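Fustell wants its viewers back, and says breakfast will do it

Aug 6, 2018
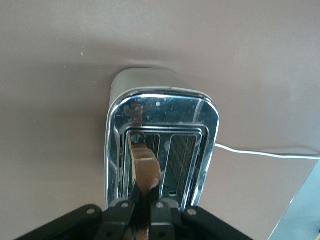
Yeshi Yimer has been in charge of daytime at Fustell for 19 weeks, and she has already heard every joke about the morning show. "People say it's the program you leave on for the dog," she says. "Fine. The dog isn't in the ratings sample."

Her plan is to drop Gikus, the celebrity panel hour, and replace it in September with a live two-hour program called Alemneh. It will have news, cooking, and phone calls from viewers. If that sounds like what Fustell ran before Gikus, it does to me too, and I tell her so.

"The format wasn't the problem," she says. "We stopped paying for it."

How much is being paid now? She won't give a budget. She does offer a survey: 1451 viewers were asked what they wanted in the morning, and 619 picked live phone calls. That leaves 832 who picked something else. Yimer says the rest was "spread out," and moves on to the set, which is being rebuilt.

Shoaib Bugti, who produced the old show and now runs the rival channel Zullel, is not losing sleep. "I made almost 193 hours of that stuff," he says. "The callers were great when the first one got through. Then you'd get a man who wanted to talk about parking."

Yimer laughs when I read her this. She has hired two people to screen calls. Neither has worked in live television before, and the hosts have yet to be named.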